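The frogs came back in December

I was washing a cup at the kitchen window when I heard the first one. It is a small sound, like somebody is pulling one string of a banjo and then waits. I switched off the tap and listened. My neighbour Beverley Wihongi had told me already in winter that I will have banjo frogs if I leave the pond alone, and I did not believe her very much.

The pond is not big. It holds 600 litres and it sits in the low corner behind the shed, where the grass never grew properly. When we bought the house in Pritotley it was a hole with broken bricks in it. I lined it, put a few of the bricks back as steps, and planted rushes and nardoo around the edge. After that I did nothing for 2 years, except to pull out the fishbone fern, which I dislike.

On Wednesday evening I went out with a torch covered in red cellophane. Anju Rana taught me this, she says the frogs mind it less. I sat on an upside-down bucket until my legs went to sleep. There were eight eyes shining in the rushes, but four of them belonged to spiders, so I cannot say how many frogs. One I saw well. It was brown and fat, with a pale stripe under the eye, and it was sitting half inside the gap between two bricks as if it had paid rent.

I wore my old green T-shirt, the same one I wear for all garden work.
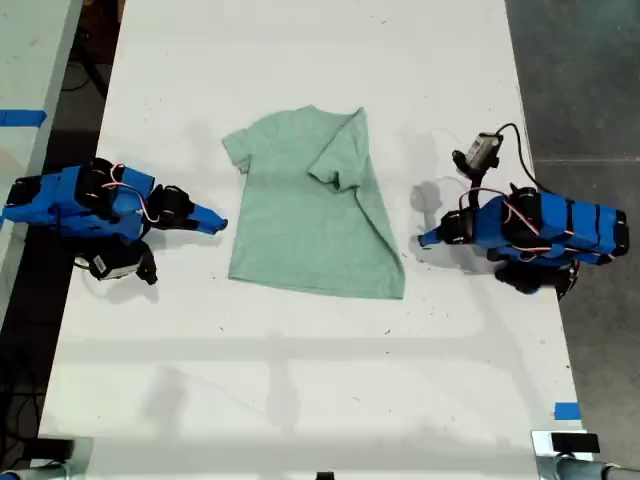 Green T-shirt, one side folded over.

In the morning there was foam on the water, white and bubbly, near the nardoo. I thought first it was soap from somewhere and I was quite upset. Then I looked in my book and it was a nest! The female beats the water with her front feet to make the bubbles, and the eggs sit inside. I rang Beverley before breakfast, which she forgave.

Kelly Kershaw from our street asked if I would like some goldfish for the pond. It was kind of her, but the fish would eat the tadpoles, so I said no thank you. Her father Graham has a bigger pond with fish, and he told me he has not heard a frog there for a long time.

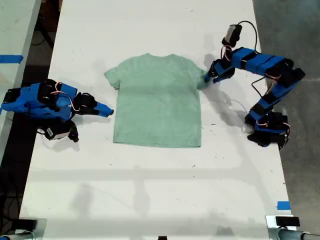
What I will do differently

I want to put more stones at the shallow end, so the young frogs can climb out easily. I will also stop cutting the grass on that side until autumn. My husband is not sad about this.

If the water gets low I will top it up from the rain tank, a little at a time, and not from the tap. Tia Sugden, who has kept tadpoles since she was in school, told me that it is the chlorine which is the problem.

Last night there were two calling, one near the shed and one further off, maybe in the drain. I left the window open and slept badly, but I did not close it.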